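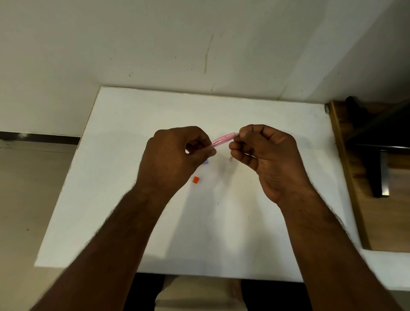 Sunday, bench notes: pen holder for the Yeoman plotter

Goal for the session: pick a pen and settle the holder dimensions before printing another one. The gantry is done apart from cable routing. Z is still the weak axis.

Carriage
Rails re-shimmed on the left side. Racking is gone by feel, not yet measured with the indicator. Belt tension equalized by plucking, which is good enough until the frame is bolted down for good. Travel feed set to 3000 mm/min in the Stemodeo config. Pen-down feed stays at 665 until the Z spring is sorted out.

Pen choice
Fiber tips were out after the last test: too much bleed at corners where the controller slows down. Going to a retractable ballpoint. The pink Camlin is the candidate. The barrel is clear enough to check the refill without pulling it from the clamp, and the rubber grip gives the V-block something to bite on.

Concerns with a retractable:
- The clip fouls the clamp screw unless it faces away from the carriage. Add a relief slot, or rotate the pen and accept it.
- Side play between refill and tip cone. Shows up as hysteresis on direction changes. Needs a number.
- The push button sits right where the Julis servo horn swings. Either shorten the horn or drop the pen in the block.

Mount height
Clamp the upper barrel and rest the grip in the lower V. Two contact zones, as far apart as the pen allows. The old holder had a single ring in the middle and the tip wandered every time the servo dropped it.
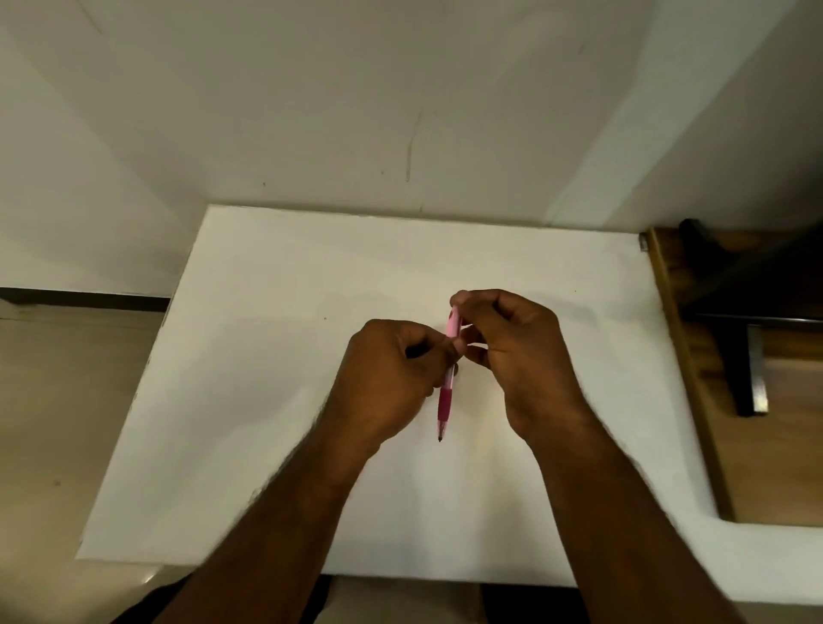

Current plan is 39 mm between clamp centers, pen vertical. The drawings from the Starkport build tilt the pen back a few degrees, which helps a fountain nib but does nothing for a ballpoint and costs an X offset in the config. Staying vertical.

Z drop: 2 mm clearance on travel moves. More than that and the tip bounces on landing and leaves a dot at the start of every stroke. Servo ramp is still at default. Slow the last part of the drop before touching the spring again.

Spring: the one fitted is too stiff. Line is heavy and the carriage lifts slightly on the long side of the bed. Try the softer one from the scrap drawer, or remove it and let the holder ride on its own weight.

To do
Reprint holder with clip relief.
Measure refill play, both axes.
Shorten servo horn.
Square test, then the concentric circles file, both at 665.
Label the Z connector. Plugged in backwards again today, no damage.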